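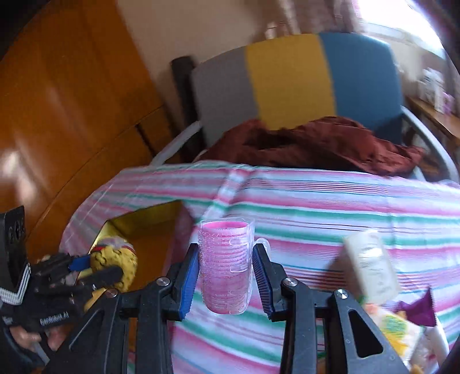
Notebook, manipulation bench. September, clutter retrieval, second block

Start 9:10. Same question as last block: can the policy clear a mixed surface of household objects into the right places without someone standing next to it. Short answer so far is no for soft goods, partly for rigid ones. Longer answer below.

Set used today: the "bedroom surface" set. Striped cloth as the base layer, objects on and partly under it. Clear measuring cup with the pink velcro roller inside, yellow plush, cream lotion bottle on its side, a printed package, assorted small fabric. Demonstrations by hand with the grippers, then rollouts on the Lundgren arm in the afternoon.

Demonstrations

Dataset stands at 3,065 episodes after this morning, 40 of them new. Removed 2 for tracking loss, both when the operator leaned over the chair and blocked the view of the far wall. The count above is after removal.

Cup-with-roller is the one I care about. The roller changes what the cup looks like: with it inside, the cup reads as a pink object. Last block the detector put the grasp center on the roller and ignored the wall of the cup. For a side grasp this costs nothing, because the pads land on the outside of the cup anyway. For a rim grasp it is a failure every time. All new demonstrations therefore use the side grasp, pads on opposite walls, handle left free to one side. Asked operators to keep the cup upright through the whole carry. Tipping was allowed in the first batch and the policy learned to tip.

Force. The blue ribbed pads hold the cup wall well at low closure. At the default closure setting the empty cup flexes enough to see, and on release it springs and walks sideways. Dropped closure one step for thin clear plastics. This is a hand-entered exception and I do not like it. A person picks up a cup and knows within a moment how hard to hold it. We are still looking it up in a table.

Rollouts, Lundgren arm, 13:30

18 trials, one object per trial, object placed by hand, lights on, blinds as found. Policy is the Kundik checkpoint from the previous block, fine-tuned on everything up to lunch.

Rigid objects first. Lotion bottle: fine when lying alone. When it lies tilted over a ridge in the cloth, the arm approaches along the wrong axis and pushes the bottle down the ridge before the fingers close. It recovered once by following the bottle to the flat part and grasping there. I counted it as a success but marked it, since it looked more like luck than a second attempt.

Cup, no roller: acceptable from the side. Two approaches stopped short of contact. Depth on the clear wall is still poor and the arm is effectively working from the handle and the markings. Turn the handle away from the wrist view and the stops come back.

Cup with roller: better than without. The roller gives the depth estimate something to hold on to. Expected in hindsight, but it means the results on "transparent cup" are flattered by any run where something is in the cup. Splitting the two in the results sheet from now on. Old rows need relabeling before anybody quotes them.

Plush: grasp succeeds nearly always, placement does not. The curly surface catches on the pad ribs. Arm opens, toy stays on one finger, arm retracts and reports done. The success check looks at gripper width only. Needs a look at the bin after release. Brustine did this with a second camera and a simple before/after difference, could be copied in an afternoon.

Fabric: did not run as a separate category. Small pieces are picked up as a side effect of other grasps, which is its own problem. On one bottle trial the base cloth came up with the bottle and everything on that side slid. Stopped the arm by hand.

Cloth as the base layer

The base cloth accounts for most of the bad trials. On the bare bench the same objects are close to solved. On cloth, three things change: height is no longer constant, objects sink and tilt, and the fingertips can pinch the surface itself. The policy has no notion that the cloth is something to leave alone. In the demonstrations the operators steady it with the other hand without thinking, and with a single arm there is no other hand. Options:

1. Second arm holding the cloth. Works on paper. Doubles the cost, and the Tarley frame has no room for it on the left.
2. Raise fingertip clearance. Tried at 15:00. Loses flat packages completely, bottle unaffected.
3. Collect one-handed demonstrations only, so the data matches the arm. Slower for operators and more drops, but the drops are information.

Going with 3 for the next block. Keep the two-handed episodes, tag them, leave them out of the fine-tune, compare.

Where this stands against a person

Somebody asked at lunch whether this would tidy a bedroom chair and table by next year. For the record, my answer. Picking up a known rigid object from a reasonable surface: yes, at perhaps a tenth of a person's speed, with supervision. Deciding what should be picked up: no. The roller in the cup is a good case. A person would take the roller out, put it with the other hair things and put the cup back in the kitchen. Our system treats cup and roller as one item because they move together. Nothing in the data says otherwise, as every demonstration carries them together. That is our doing and can be fixed with demonstrations that separate them, but the same gap exists for each pair of objects in a house and I don't see how we collect our way through all of them.

Time per item is less of a concern than I thought. A slow machine that finishes alone is useful. One that needs a hand on the stop button is a second job.

Open items

- Relabel old cup rows: empty / with contents.
- Post-release check for plush. Width alone is not enough.
- Pad ribs: try the smooth pads from the drawer on plush and see what that does to the cup.
- One-handed collection protocol, one page, before the next block.
- Add demonstrations that take the roller out of the cup. Start with the cup standing free, then on cloth.
- Closure exception for thin plastics is in the Kundik config under overrides. Remove it when force feedback is in.
- Wrist view washed out when facing the window after 16:00. Fix exposure or stop earlier.

Arm parked 16:40, power off at the wall. Left finger screws on the second hand gripper retightened, one had backed out a quarter turn. Check again before first use.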